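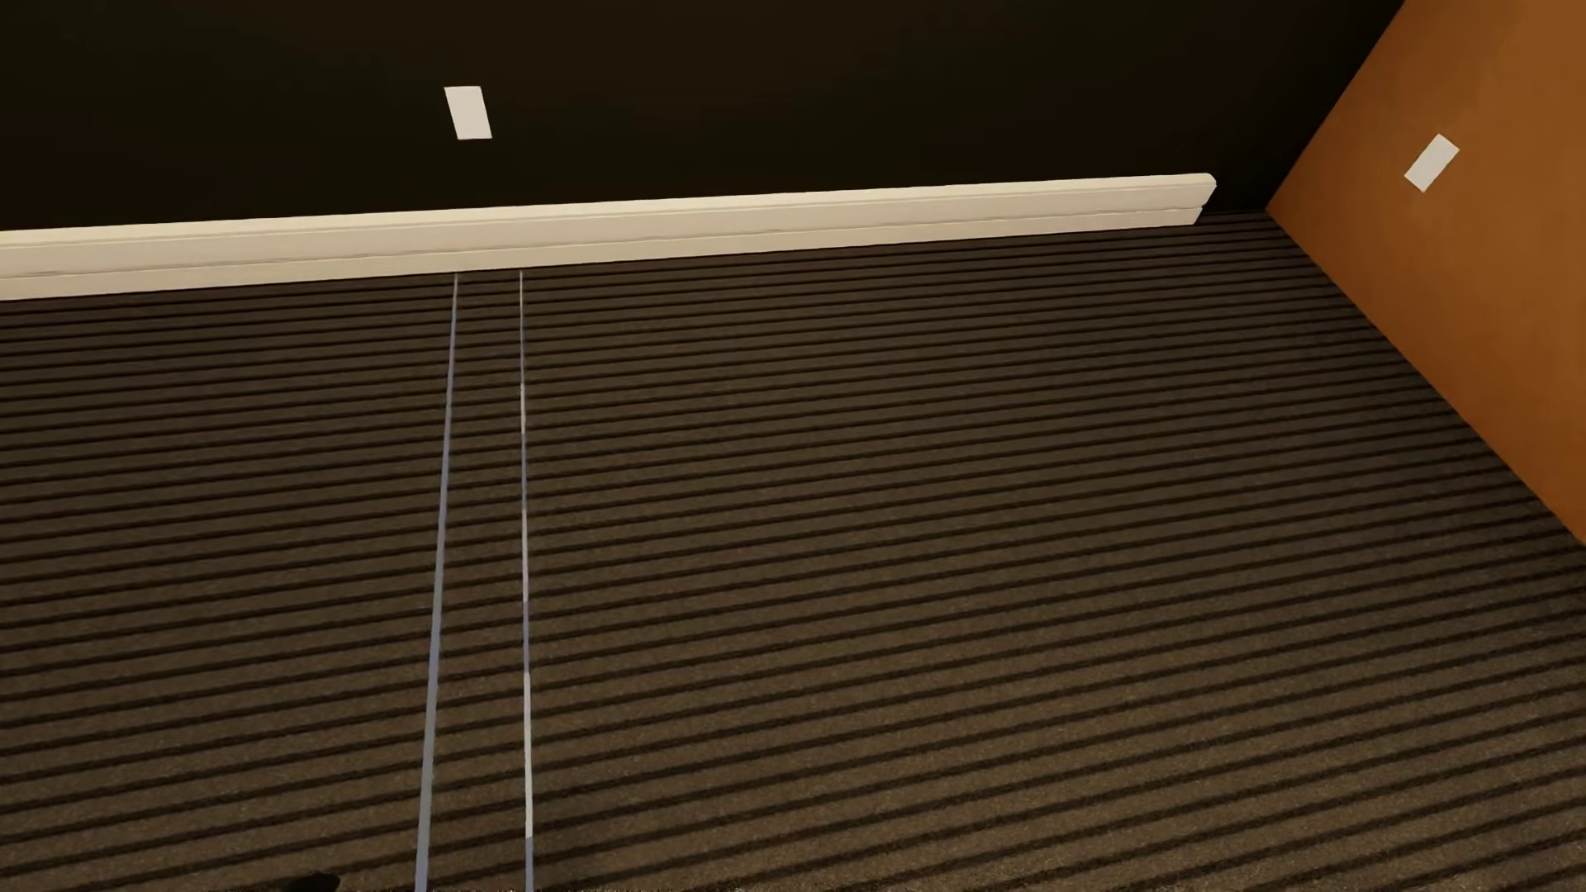 Where Does a Returned Sweater Go?

Say your aunt buys you a sweater from a big online store. It is itchy, it is mustard yellow, and it would fit a medium-sized pony. You put it back in its bag, a grown-up sticks a label on it, and a truck takes it away. Problem solved, for you anyway. The sweater's problems are just starting.

Most people think a returned sweater goes back on the shelf where it came from. Sometimes it does. But the shelf may be in a different state from the place that handles returns, so the sweater has to travel first. Let's follow one.

Our sweater came from a store called Retden, and it was sent back from the town of Skarkudville in October. First it rode 30 miles to a sorting building. Then it rode 400 miles to a returns warehouse. That warehouse had run out of room (everyone else's aunt had been shopping too), so it was sent on to another one. By the time a worker opened the bag, the sweater had gone 1,604 miles. You may not have gone that far this year, and you probably have better manners than a sweater.

What happens at the warehouse?

A worker takes the sweater out and looks for stains, holes, missing buttons and dog hair. This takes a few minutes, and the store has to pay for those minutes. If the sweater passes, it gets folded, put in a fresh plastic bag and sold again. Yes, another plastic bag. The old one usually goes in the trash, after a short and not very exciting career.

If the sweater doesn't pass, the store has to choose. It can sell it cheaply to a discount shop. It can give it away. It can send it to be shredded into stuffing for things like car seats. Or it can throw it out, even if the only thing wrong with it is a loose thread. That sounds silly, and it is, but fixing a cheap sweater can cost more than the sweater did.

Why does this matter to the planet?

Trucks that burn fuel put out carbon dioxide, a gas that traps heat in the air around the Earth. One sweater on a truck full of packages adds only a tiny bit. The trouble is that there are a great many sweaters, and a great many aunts.

Then there is the making of the thing. Growing cotton takes water, and dyeing it takes more. If the sweater ends up in a landfill, all of that was spent on something no one wore.

Are stores doing anything about it?

Some are. A shoe company called Furtună started printing a foot-measuring chart inside its boxes, so that people would order one pair next time instead of three. A toy shop called Nenel lets you keep small things that would cost more to ship back than they are worth, and asks you to pass them on to someone else. Other stores now charge for returns. Customers grumble about that, but they do check the size first.

What can you do?

Get measured before anyone orders you clothes. Hold still while it happens. If something doesn't fit, ask whether a cousin or a friend could use it before it goes back in the mail.

And if you have a pony, keep the sweater.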